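3.2 Length of the vacancy notice and number of applications

In the second part of the study we examined whether the length of a vacancy notice has an influence on how many persons apply. We collected 200 notices from the municipal job portals of Poltville and Vukow. Each notice was coded by two readers for the post name, the required education, the age limit, the pay range and the closing date. Notices which did not give a closing date were removed - there were 19 of them, mostly from Vukow. The coding sheet is the same one that was used in the Oltlow survey, with two items added for technical posts.

The technical posts need a separate remark. In both towns they are advertised under very different titles, and the same duties can appear as "operator", "line assistant" or "equipment specialist" (Figure 2). For this reason we grouped them by duties and not by title.

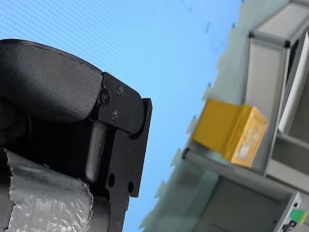
Figure 2. Robot gripper with padded finger and screwed bracket plate.

The results show that short notices received more applications in clerical posts, but in technical posts this difference was not found. One possible explanation is that technical applicants read the eligibility section first and give less attention to the rest of the text. A similar observation was made by Mészáros for hospital posts, although the notices there stayed open for 60 days and ours were usually open for a shorter time. We also noticed that a missing pay range lowered the number of applications in both towns. This effect was stronger in Poltville, where most of the other notices state the pay in the first lines. Fee exemptions for applicants were not included in the coding and are discussed in Section 4.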